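Ticket: Photo uploads stall at 34 percent on shop product pages
Opened by: Graziella Villa, Donati (Brirthorpe store)
Assigned to: Mohsin Gondal
Product: Zatus shop manager
Priority: 2
Status: Closed

Reported problem

Graziella is adding the artificial flower line to the web shop. Text, prices and stock numbers save fine. When she adds a photo the progress bar goes to 34 percent and stays there, then the page says "Upload could not be completed." Same result in two browsers. Photos she added in September are still in place and display normally. 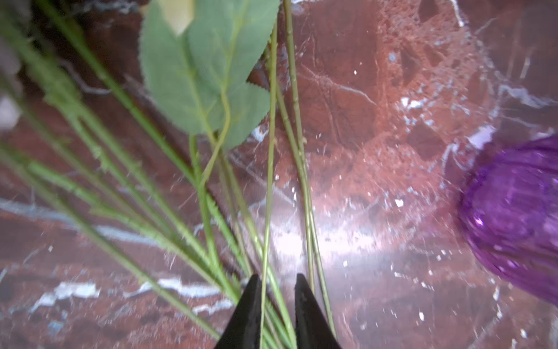 First checks

Asked for the file size and type. It is a JPEG, well under the limit. Uploaded the same file from my desk to a test shop and it went through on the first try, so the file itself is not damaged.

Had Graziella clear the browser cache and sign out and in again. No change. Had her try a very small logo file. That one uploaded. Anything larger stops.

Checked the account for storage. Plenty left. No failed jobs in the queue on our side. The server log shows the connection opening, part of the file arriving, and then nothing until the 60 second timeout.

Network checks

Called the store and spoke to Cinzia Parisi, who was at the counter. She put her phone on mobile data and uploaded a full-size photo to the same listing. It worked. Put the phone back on the store wifi and it failed again. That points to the store connection.

Aldo Zanetti looks after the network there. He said the old router was replaced with a Deseton unit last week. The upload trouble started after that, but no one had connected the two.

Aldo sent the router settings page. The upload filter was on, with the default profile. That profile holds back larger outgoing files for scanning and does not release them before our timeout.

Fix

1. Aldo added the shop manager address to the allowed list in the router.
2. Restarted the router and waited for all the lights to come back.
3. Graziella retried the seven listings that had no photo. All saved.
4. Checked the public pages from here. Thumbnails were missing on one listing, so I rebuilt them from the admin side.
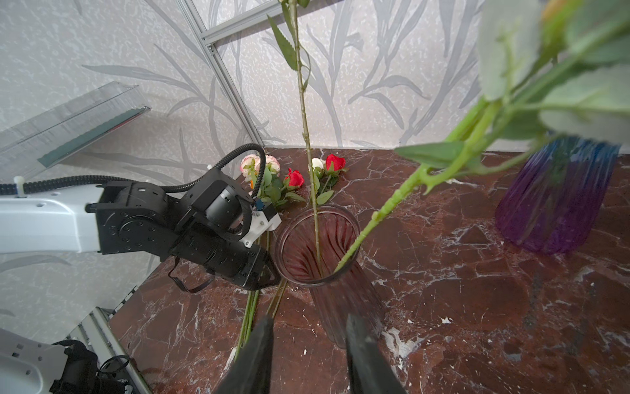

Ribbed glass vase with rose stems

Follow-up

Graziella asked if the error message could say more than "could not be completed." Passed to Lợi Sầm as a separate request. Mentioned to Aldo that a router firmware update may reset the allowed list, so he should look there first if this comes back.

Closed 10/27/18, M. Gondal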